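Kornance shop changes how it looks after its grippers

KORNANCE, Saturday, October 29, 2022. A small automation shop here has rewritten the upkeep routine for its hand-held grippers after a run of dropped objects in June was traced to worn finger pads.

Osix, which builds and services two-jaw grippers for teams that record handling tasks, said the new routine has been in use at its Mabuza Street bench since the end of the summer. It covers the fingers, the pads on their inner faces, the bolts on the arms and the order in which a tool is checked before it goes back out.

Parviz Jalali, who runs the service bench, said the trouble first showed up as a slow change in how the tools held soft things. Hard objects were still being picked up without complaint. Yarn, cord and craft materials were slipping.

"People were squeezing harder to make up for it," Jalali said. "That wears the pads faster, and it puts more load on the arms. By the time a tool came back to us we had two jobs to do on it."

The shop had been replacing pads only when a user reported a problem. Under the new routine they are looked at after every 40 hours of use and replaced at 400 hours, whatever they look like. Lint and hair are brushed out at each check. Jalali said fibers packed down at the base of the pads were behind many of the early failures, and a dry brush took care of most of them.

Arm bolts are now checked by hand at the same time. The old sheet called for a torque driver at every visit, and users working away from the bench tended to skip the step altogether. The driver is still used when a tool comes in for a full service.

Finger alignment has its own line on the sheet. The jaws are closed slowly with nothing between them, and the two fingers should meet along their length. If one touches first at the tip, the finger mount is loosened, squared up and tightened again. A tool that fails twice is sent back to Mabuza Street.

The last part of the routine is a handling check, done wherever the tool is being used. Osix does not supply a test kit for it. Users are asked to put out a few small household items that differ in shape and stiffness, pick up each one, hold it clear of the table and set it down again. A soft item has to be part of the set.

Jalali said a fuzzy pipe-cleaner bundle is a good choice. It should be taken at its middle, with the fingers pointing down, and watched for creep while it hangs. A clothespin, a binder clip and a rolled tape measure fill out the set well enough for most users.

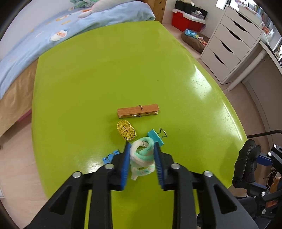

What changes for users

Teams that already have a gripper on loan will get the new sheet with their next set of pads. It runs to one page and has a space for the hours on the tool, the date of the last pad change and the result of the handling check. A full check takes roughly 8 minutes, according to the shop.

Trillero, a training outfit that borrows several of the tools, asked for one change before the sheet was final. Its trainers wanted the handling check moved to the start of a session as well as the end, so that a poor grip would be caught before a day's recording was done with it. Osix agreed and made the first check a short one, with the soft item only.

Pads will continue to be sent out in pairs. Jalali asked users to fit both at once, even if only one side looks worn, and to mail the old ones back in the same envelope. The bench keeps them with the tool's record and compares the wear from left to right.

Osix plans to look at the 400-hour limit again next year, when it has a full set of returned pads from each borrower. Until then the bench will take drop-in repairs on weekday mornings.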